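Plernell Darkroom Help > Chemistry and storage

Working developer goes brown in a part-filled plastic bottle

Asked by Vy Ninh, 27 Dec 2009
Views: 1,011
Answers: 3

I mix a powder film developer (Górecki G2, the one litre packet) and keep the stock in a plastic bottle with a screw cap. The bottle is full on the first day. After a few films it is half empty and the liquid is the colour of weak tea. The last film came out thin, with poor shadow detail, at the same time and temperature as the ones before it. The room is at 21 degrees and the bottle lives in a cupboard, so it is not light.

Is this the bottle, the water or the air in the bottle? I would prefer not to buy glass. I have already changed to boiled and cooled water and saw no difference.

Answer from Hedvika Kováčik (marked as helpful)

Mostly the air. Developing agents oxidise, and a half-full bottle holds half a litre of air that you replace each time you take the cap off. The sulphite in the formula slows this down until it is used up, after which the colour changes fairly quickly. Colour alone is a poor test, as some developers darken and still work, but colour plus thin negatives means throw it away.

The plastic matters less, though it does matter. Soft, thin-walled plastic lets oxygen through slowly. Stiffer bottles of the kind chemicals are sold in are better, and PET drinks bottles are acceptable for some weeks if you mark them properly and keep them away from children. Check the cap too. A cap with a worn or missing liner will let in more air than the walls do.
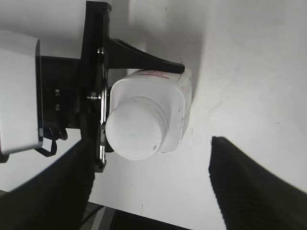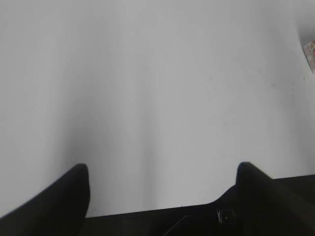 White bottle with round screw cap and red print (first), white tabletop (second).

What I would do, in order:

Split the litre on the day you mix it. Use several small bottles, each filled to the brim, and open one at a time.
Write the contents and mixing date on each in waterproof ink, on tape. Printing on a reused bottle fades or rubs off, and it describes the old contents anyway.
Use up an opened small bottle within 2 weeks.
Before trusting an old bottle, put a scrap of film leader in it in room light. It should go properly black in a few minutes. Compare it with a piece done in fresh developer.

Squeezing the air out of a bottle does help at first, but the walls try to spring back and pull air in past the cap. I would not bother.

Answer from Maja Kozłowski

Agree with small bottles. Glass marbles also work for topping up the level, but wash them well. I did 15 films from one litre of Drinov stock this way between summer and February, adding time for each as the leaflet says. Fixer is far less fussy - any clean bottle will do.

Answer from Vicente Quezada

just use one-shot, then no storage problem. I use Pista liquid and pour it away after each tank

Comment from Hedvika Kováčik

The concentrate still has to be stored once opened, so the same applies, only more slowly.

Comment from Vy Ninh

Leader test done on the old bottle: mid grey after five minutes. Poured away. Will split the next packet.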